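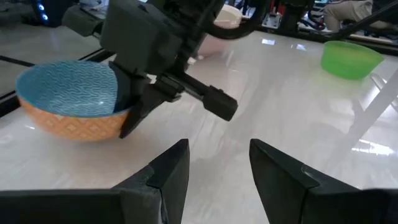 Tabletop and Bowl Check, Rostside Shared Kitchen

Filled in 2019-10-17, with comments. The last sheet was the one from March, and I have kept its order so the two can be laid side by side.

A few words before the list, for anyone taking this over from me. The check takes 20 minutes if the cupboards are tidy and a good deal longer if they aren't, so please give yourself the time and put the kettle on first. Mark each line OK, WATCH or FIX, and write down whatever you notice even when the mark is OK. I have been so glad of other people's little notes over the years, and I try to leave plenty of my own!

1. The table

1.1 Top clean and free of sticky patches: OK
The white top is lovely for this work. Every crumb shows up on it, and so does every drip of tea, which I used to grumble about and have come to like. Wipe it down before you set anything out, using the plain cloth and a little dish soap. Please keep the scouring pads away from it, as the shine will go.

1.2 Glare: WATCH
A glossy top throws the ceiling light straight back at you. If you stand on the window side you can read a rim much better. I have asked whether the lamp over the table could take a softer bulb from Lumeo, and I'll write the answer on the next sheet.

1.3 Table steady when leaned on: WATCH
One foot needs a quarter turn now and then. I gave it one and it seems happy again, but do lean on each corner before you put bowls down.

1.4 Edges smooth, no lifting or sharp spots: OK
Run your palm the whole way along, underneath too.

2. The bowls

2.1 Orange bowl with the pale diamond pattern, turquoise inside: OK
This is everybody's favorite and I understand why, with those fine white wavy lines all over the inside. They do make it hard work to inspect, though. A hairline crack can hide along a wavy line very nicely, so tip the bowl toward the light and go around slowly. Then run a fingertip (clean, dry, no glove) along the rim and down the inner wall. I found no chips and no rough places. It is ceramic, so it should be lifted with both hands and never stacked under anything heavier than itself.

2.2 Pale pink bowl: WATCH
There is a dull spot on the foot that I don't remember from March. It feels smooth and I am happy for the bowl to stay in use, but please look at it again next time and tell me if it has grown. Turn it all the way over to see it properly.

2.3 Bright green plastic bowl: OK
Plastic wants a different sort of look. Flex the sides gently and watch for pale stress marks, then check the inside for knife scratches, where old food likes to settle. Smell it, too. I know that sounds silly, but a plastic bowl that still smells of onion after washing has not come clean. Ours smelled of nothing at all. Keep it well back from the stove.

2.4 Bowls put away with a cloth between them: FIX
Two were nested bare. I have put a pile of 30 folded cloths on the lower shelf, and there is no need to be sparing with them.

3. Small things left on the table

3.1 Loose bits picked up and identified: OK
Anything small and white is easy to miss on a white top, so sweep the surface with your hand as well as your eyes. If you find a piece that might be a chip, put it in the jam jar by the sink and check every rim again before the bowls go back.

4. Shelf and cupboard

4.1 Shelf brackets tight: OK
The Buschmann brackets have held up well. I tried each screw and none of them moved.

4.2 Heavy pieces stored below shoulder height: OK

4.3 Cupboard door closes fully: FIX
It swings back open by itself and somebody is going to catch a forehead on it. I have left a message with Cellard about a new catch. Until that comes, please push it shut and use the hook.

5. To do before the next check

Look again at the foot of the pink bowl.
New catch for the cupboard.
Answer about the softer bulb.
Remind everyone about the cloths, kindly.

Next check is due in March. The blank sheets are in the drawer under the kettle, 14 left when I looked.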